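Peg insertion: policy hovers over the round hole and never commits to going down

Asked in Plulix Help, Manipulation
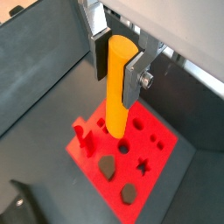 Qistina Pattinasarany: Before anyone guesses, can you post what the z command looks like during the hover? There are several different faults that all look the same from outside.

Good point, I added it further down. The full question follows.

I'm running a learned policy through Plulix for a shape board task. The input is the wrist camera plus joint positions, and the output is a chunk of end-effector deltas. The part I care about is the yellow cylinder going into the round hole in the red board. Grasping is fine. Moving over to the board is fine. Then the gripper gets near the hole and stays there, making very small moves left and right, until the episode times out.

What I have:

Training set is 245 demos, teleoperated, all for the cylinder. The board was moved and turned between demos.
Chunk length is 50 steps and I execute the whole chunk before asking for a new one.
Validation loss is low and flat. I kept training well past the point where it stopped moving.
No force sensor. I can read motor current but the policy does not get it.

As for z: during the approach it looks normal. In the hover the commanded z delta is close to zero, with a few small negative values that get canceled by small positive ones in the next chunk. So it does try to go down a bit and then takes it back.

Things I tried that did not help: more training, a lower learning rate, brighter lights, and adding a constant downward bias in z. The bias made it go down, but often onto the foam beside the hole, and then it just pressed there. I took it out again.

Is this a perception problem or a control problem? I don't want to collect another round of demos if it's a config thing.

Answer 1 (accepted)

I had the same thing on a rig in Stoltthorpe last October, with a different board. It was mostly the data, and a little bit the config. I'd check in this order.

First, look at how long your demos pause above the hole. People slow down there to line up. If the operator sits still for a second or two in each demo, then a large share of the frames near the hole are labeled "don't move." The policy sees a picture that looks like those frames and copies the answer. Your loss will look great the whole time, as most of the labels are near zero and it gets them right.

To check it, plot the norm of the action against height above the board for all demos on one chart. If you get a fat band of near-zero actions at hover height, there's your problem. The fix is to drop frames where the action norm is under a small threshold. Do it before the chunks are built. If you do it after, the chunks still have the pauses in them. Keep the frames where the gripper opens or closes even if the arm is still, or you will break your grasp.

Second, run fewer steps of each chunk. 50 executed open loop is a lot for the last part of an insertion. Predict 50 if you like but execute maybe a fifth of that and then replan. This alone won't cure the hover, and it can make it worse if you haven't removed the pauses, so do the data first.

Third, check the time offset between the camera and the joint readings. In Plulix the camera stamp is when the frame arrives at the host and the joint stamp is when the packet was sent, at least in the version I had. Move the arm by hand back and forth a few times, record it, and cross-correlate image motion with joint velocity. Mine was off by 99 ms. I shifted the camera stamps in the loader and retrained.

After all that mine inserted on most tries. It still missed when the peg was held at a tilt.

Comment from the asker: The plot has exactly the band you describe. I filtered it and lost about 30 percent of the frames, nearly all from right above the hole. Retraining tonight.

Comment from the asker, later: It goes down now. The remaining misses land on the rim of the hole, usually the same side. I'll run the offset test next.

Comment: Same side every time does sound like the offset. If the side changes when you approach from the other direction, it's timing. If it doesn't change, look at your camera mount or your calibration.

Answer 2

You don't need learning for the last part. Let the policy bring the peg near the hole, then hand over to a script: go down slowly until the motor current rises, and if z is still too high when that happens, do a spiral search with a small step until it drops. Then open the gripper.

The handover test can be simple. I use "commanded motion under a threshold for 2 seconds and gripper closed." In your case the hover is a perfect trigger.

Downsides: the current signal is noisy on small arms, so filter it and set the limit by pushing on bare foam a few times. Foam also gives a little before the current goes up, so the peg can sink in and look like it's going into the hole. Use a depth check as well. And the spiral only works for the round peg. For a star or a square you need to get the rotation right first, and a spiral won't do that.

Comment: This works but then you have a script to maintain for every shape.

Comment: Fine for one peg. The question is about one peg.

Answer 3

try a bigger backbone. we had hovering at Cairns with the small one and it went away when we switched. also are you normalizing the actions per dimension? if z has a much smaller range than x and y and you use one scale for all of them it gets squashed

Comment from the asker: Per dimension, yes. I checked the stats file and z looks sane.

Comment: Did you keep the same data when you switched backbones?

Comment from the author of this answer: no we had re-recorded with Flulora by then so could be that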